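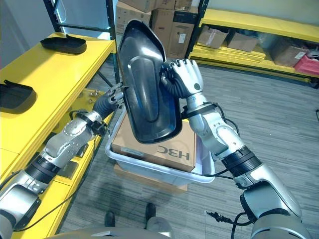 Can I store the black covers in a bin with a box already in it?
You can, as long as the cover goes in upright and nothing presses on the glossy side.

Packing the covers

1. Clear a bit of carpet next to the yellow bench and set your bin on a spare box -- I find it saves my back.

2. Hold the cover by its edges, one hand each side. I keep off the raised oval, it marks if you so much as look at it!
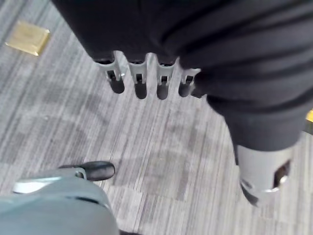

Fingertips over the striped carpet

Note: pop any stray fasteners on the lower shelf before you start step 3. 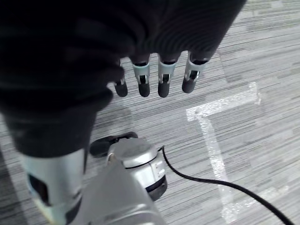
3. Lower the cover in slowly and write Rinness 112 on the bin.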